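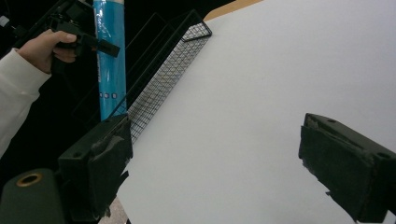
The wire basket and one of the wrapped cylinders, with a second gripper on the far side.

I got to the Tratberg workshop on a Thursday at half past eight with a bad coffee and a lot of questions, and Wael Bensaid had me holding a gripper before I'd got my coat off. "Squeeze the handle, let go, squeeze again," he said. "Do that until you stop thinking about it." It took me longer than I'd like to admit!

Wael runs the teaching sessions there, and by teaching he means showing a robot how a job is done by doing it yourself. You hold a gripper in your hand, a camera on it records what the fingers are up to, and later on all those recordings go into training. The job that week was one I'd have called boring a month ago: pick up a package wrapped in crinkly clear plastic and deal with it nicely. No crushing, no dropping, no dragging it across the table like a toddler with a blanket.

"People come in wanting to do something fancy," Wael told me. "They want to fold a shirt. Fine, we'll fold shirts in September. But most of what a robot has to do in a stockroom is pick up an awkward thing and put it somewhere, and plastic wrap is very awkward. It shines, it wrinkles, it slides over whatever's inside it."

I asked how many times you have to show it. He pulled up the log on his laptop (covered in tape, like everything else in there) and the counter for the package job stood at 2,969. I laughed. He didn't.

"A good person does 300 in a day and then their wrist is finished," he said. "My best is 162 before lunch, and I was in a terrible mood after."

So I had a go, with Wael standing behind me making small noises. My first problem was speed. I kept swooping in, the way you'd grab a bag of chips, and Wael kept telling me to slow down before the fingers closed. My second problem was that I fixed everything. If the package shifted, I nudged it back, and if I'd come in at a silly angle I'd twist my arm around until it worked. I was sure he'd tell me off for that one.

"No, I love that," he said. "If every recording is perfect, the robot only knows about perfect. Then the first time it comes in crooked it has no idea what to do. I want you to come in crooked and sort it out. I just don't want you to do it on purpose, because then it looks like acting."

We spent a good while on this. Apparently Kandel, the outfit that taught him the trade, used to throw out any take with a wobble in it, and he spent his first winter there deleting things he now wishes he had. He still sounds a bit sore.

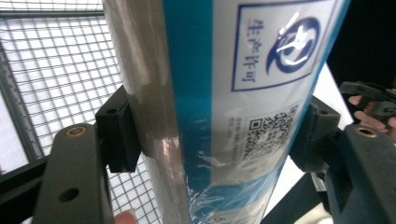

Vilgot Öberg doesn't buy all of it, and told me on the phone that evening that hand-held takes leave out the one thing he cares about, which is what the arm can reach. A person will happily bend an elbow in a way the machine can't copy, he said, and you only find out at playback. He'd sooner sit at a remote control and drive the real arm, slow as it is, because then every move in the recording is one the arm has already made.

I read that back to Wael the next morning and he nodded the whole way through. "Vilgot's right about reach. I tell people to keep their elbows in, and I throw out the takes where they've gone around a corner. But go and drive the arm for an hour! You'll get a handful of takes and a headache."

He does use remote control for some things. The Griltdale job, with the heavy trays, was all done that way, and so was a drawer job for El Idrissi that he described as "two weeks of my life in a chair." For small light stuff he goes back to the hand gripper every time.

What about using both hands? Much harder, he said, and he made me try it with a gripper in each. My left hand turned out to be a passenger. It hovered. It waited for the right one to finish and then did its bit, and Wael said the robot would learn exactly that, the hovering included.

"It copies your manners," he said. "We had one that paused before every pick. We looked for the bug for days. It was me. I pause."

By four I'd done enough takes that he agreed to keep 2 of them. My wrist hurt until Sunday, and he's asked me back for the shirts.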